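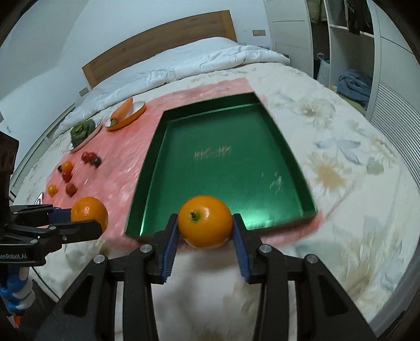
judow_driver
Which navigation app shows road work the soonest after it starts? I drive 13 miles to work on country roads.

Irano
For me it is Drillano. In April they closed a bridge near my house, and the warning was on my screen in almost 10 minutes.

judow_driver
Thank you. Does it take the data from the cars or from the drivers who report it?

Irano
Both, I think. The car sends a message when it brakes hard, and drivers can press a button also.

Þorgeirsson
I must disagree a little. I used Drillano for 6 months and it was good in the city only. On small roads there are not enough cars, so the old warnings stay on the map. Twice I made a detour for work that was already finished.

Irano
Did you update the map? Mine was wrong too before the last version.

Þorgeirsson
I updated it — same result. Now I look at the county road page before I leave, it takes 5 minutes.

judow_driver
I will try both for this month and write again here.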